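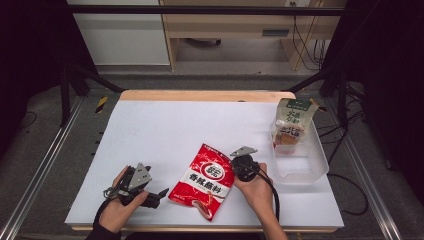
Endus held its open day on 2022-05-27 at the Windeck building, on the second floor, and most visitors spent their time in front of the packing task. Garnet Leclerc, who runs data collection for the group, had agreed to an interview between demonstrations. It took place standing up, next to the table, and was interrupted twice by people asking where the elevator was.

The task is simple to state. Packaged groceries lie on a board or stand in a tub, and an operator handles them with two hand-held grippers, one in each hand. The grippers record what the operator does. The recordings are then used to train a policy for a two-armed machine with the same fingers.

"People come in expecting to see the arms first," Leclerc said. "The arms are the last part of the process. If the recordings are bad, the arms will reproduce the bad recordings very faithfully."

Asked why the group works with grippers held in the hand when it could drive the arms remotely, Leclerc gave speed as the main reason. An operator with a gripper in each hand feels the contact directly and can correct a grasp before it fails. With remote control there is a delay, and operators start to move in small, careful steps. Those steps end up in the data.

"You can see it in the plots. The remote recordings look like somebody walking down stairs in the dark. We don't want the machine to learn that."

The set used for the current round contains 4,000 recordings. Of these, 1,524 involve soft packaging, meaning packets and pouches whose shape changes when they are touched. Leclerc considers this the harder portion. A flat packet offers very little to hold. The operator can pinch it from both sides, which makes it buckle in the middle, or slide one finger under an edge, which works better on some surfaces than on others.

"A rigid box has one shape. A packet of seasoning has as many as you like. The glossy ones are also a problem for the cameras, because the highlight moves when the packet moves. For a person it's nothing. The model has to see a lot of it before it stops caring."

Drink pouches present a different difficulty. The weight shifts inside them during a lift, and the spout can catch on the rim of a container. Leclerc said the group had considered leaving pouches out of the first round and was talked out of it by Kanagaratnam, the packaging firm that supplied the task list.

"They were right. If you train on boxes for six months and then add pouches, you do a good deal of the work again. It's better to have the awkward things in from the beginning, even if the early numbers look poor."

The early numbers did look poor. Leclerc would not give a success rate for the first model, trained in November, beyond saying that it "dropped things in a consistent way." The present one, called Iston internally, is tested on items it has not been trained on, placed by a person who has not seen the training layouts. Results will be released when the test series is complete.

A visitor who had been listening asked whether operators get tired. Leclerc said yes, and that this is measured. The weight of the gripper sits forward of the wrist, and after a long session the hand begins to dip at the end of a reach. Sessions are therefore kept short, and the operators swap between packing and labeling. Cables add to the load. A wireless version was tried and put aside when the timing between left and right hands drifted.

"Both hands have to be on the same clock. If one hand arrives late in the recording, the model learns that a packet moves before anything touches it. We lost a week to that before we found the cause."

On the question of two hands, Leclerc was more definite than on anything else. Many items in the set can be lifted with one gripper, and operators are allowed to do so. The second hand is used to steady a container, block a packet from sliding, or hold a pouch upright during a change of grip. There is no written rule for which hand does which job. The group wrote one at first, and the recordings came out stiff.

"We tell them what the end state should be and leave the rest to them. The variation is useful. Left-handed operators are useful. I'd hire more of them if they applied."

Further work at Endus will add items with torn or partly opened packaging, which the present set excludes. Leclerc expects the recording setup to stay as it is, apart from a change to the finger plates, and the new parts have been ordered. The next group of visitors was already at the door, and Leclerc went to let them in.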